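Community Help: Small Business and Shipping
Topic: Returning unused sample bottles after a supplier changes its terms

Posted by Komari Office
March 5, 2020

Our office purchases empty plastic bottles with screw caps for a line of powdered bath salts. In November we placed an order with Cordier for 3,690 bottles, to be delivered in 3 shipments. The first two shipments were accepted. Before the third was sent, the supplier issued a revised terms sheet stating that opened cartons may no longer be returned for credit.

We hold 387 bottles from the second shipment which we do not expect to use. The cartons were opened for inspection, as our own receiving rules require. The bottles have not been filled or labeled. The supplier's representative has informed us that the revised sheet applies to everything still on our premises. The order confirmation we signed refers only to "current terms" and gives no date or version.

We would be grateful for guidance on whether the revised sheet can be applied to goods delivered before it was issued, and on how a request for credit should be worded. The amount is modest, but we expect to order again and would prefer to have the matter settled in writing.

Posted by Udetti Purchasing Desk

The following is offered as general information and should not be taken as legal advice. Rules vary by state, and the full order confirmation would have to be read before anyone could give a firm opinion.

As a general matter, a buyer and a seller are held to the terms that were in place when the order was accepted. A change made later by one party does not usually reach back to goods already delivered unless the buyer agreed to it. The words "current terms" may cause some difficulty, as the supplier can be expected to argue that they mean the terms current on any given day. Your office should locate the sheet that was in force in November. If no copy was kept, a written request to the supplier for that version is in order.

The request for credit should be sent by letter or email and should state the order number, the delivery date of the second shipment, the quantity to be returned, and the condition of the goods. It should name the clause relied upon and ask for a reply within a fixed period. Five business days is short; two weeks would be considered fair. Complaints about the representative should be left out.

Please do not send the bottles back before a return number has been issued. Goods that arrive without one are commonly refused, and the freight charge will then fall to your office in both directions. It is also advisable to place a few bottles on a table and photograph them with the caps on, before the cartons are resealed.

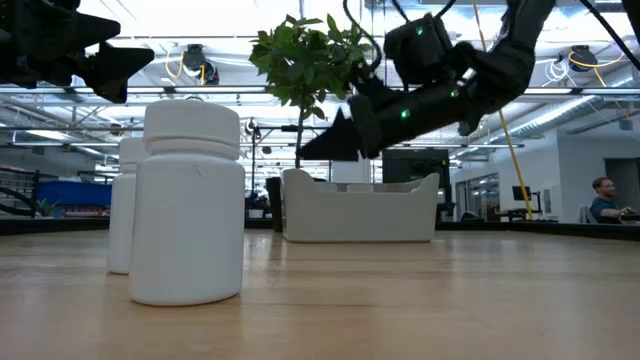 Plain white bottles with ridged screw caps.
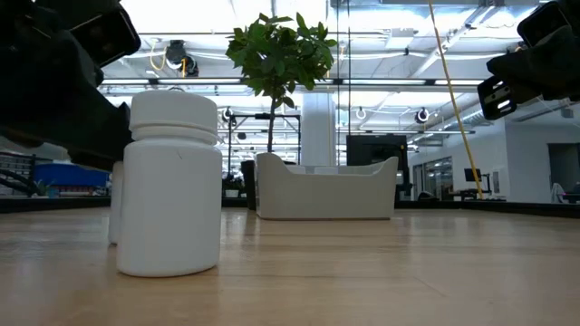

Payment for the third shipment should be treated as a separate matter. Deducting the credit from that invoice before it has been agreed may place your office in breach, even if the claim itself is sound.

Posted by Dokby Supply

We had the same thing with a different vendor and they gave us 5 percent off the next order instead of a refund. We took it. Check whether there is a restocking fee, ours was on the back page of the invoice.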